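18 Feb 2022

Started on the membership roll at 7 and stopped at noon. The Hiltusmont chapter register and the Zotine export still do not agree, but the source of the difference is now known.

The register is the bound book, with one line per initiate: roll number, name, initiation date, class year, big brother or big sister. The export is what national has on file for us. The export has 2384 rows. The last roll number in the book is lower, and for years the accepted explanation was that the book had missed a pledge class. Tâm Tôn went through the spring classes against the yearbooks in the college library and found every class present. The extra rows are duplicates. When a member graduated and the record moved from active to alumni status, the old system wrote a new row and was supposed to retire the first one. For transfers it did not retire the first one. Anyone who pledged at another campus and then affiliated here can therefore appear under each school, and again as an alum.

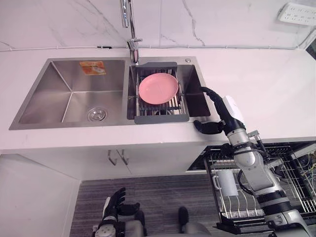 Photo: Wendy Fairclough

Rule adopted for the merge: match on surname, birth year and initiation date. If all three agree, keep the row with the lowest roll number and copy any later address into it. If the initiation date differs by a day, check the book, because some secretaries entered the date of the ceremony and others the date of the dinner. If the surname differs, leave it for a person to look at. Married names make up most of that pile. Édgar Valderrama wanted to match on email as well. I tried it on the H's and dropped it. Too many of the early addresses are campus accounts that were later reissued to someone else.

Affiliates are the harder case. Under the old bylaws an affiliate received a new roll number with the letter A after it. The revision of 2000 ended that, and affiliates since then keep the number from their home chapter. The book follows the new practice from the following fall. The export ignores both and assigns its own number. I have added a column for the home chapter number and left the A numbers alone. They are printed on people's certificates and I do not intend to renumber anyone.

Eimear Hennessy called at 10 about the service hours. She has the hour cards from the Zakon Hall years, in shoeboxes, sorted by semester and then by nothing. The cards count toward the twenty-year service pin, so they matter to perhaps a few dozen people, and those people write letters. We agreed that she will key only the card total and the semester, not the project. If a question comes up, the card can be pulled. She wants the boxes numbered first. Agreed.

My own card is presumably in there. I remember the tutoring at the elementary school and the blood drive in the gym, where I moved folding chairs for most of a day and was credited with half of it. I did not contest it then.

Letter from Lucero Henao, class president the year I pledged. She asks whether the Quintero scholarship is restricted to active members or open to pledges in good standing. Read the deed of gift again. It says "students of the chapter," with no definition. The bylaws of that period define "member" and "pledge" but never "student." The awards actually made went to both. I wrote back that practice supports the wider reading and that the wording should be fixed before the next award in April.

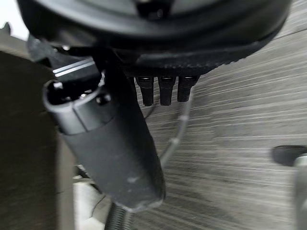

Black housing and tube, close up.

Afternoon on the address list. 900 letters went out in the fall asking alumni to confirm their details. Returns marked undeliverable are entered with a U and the postmark date, and the old address stays in the row. Replies are entered with a C. No answer gets no code. Édgar had been coding silence as C on the ground that the letter did not come back, and I reversed those. It took 2 hours.

Wendy asked whether deceased members should stay in the mailing file. They stay in the roll and come out of the mailing file, with the date if the family gave one. Two widows have asked to keep getting the newsletter, so a household flag is needed. I have not decided where to put it.

Left to do: the surnames pile, M through Z. Number the boxes with Eimear. Send Tâm the page scans for the 1980s, since the scanner clipped the roll number column on the left-hand pages. Ask national for the date their retire script was last changed.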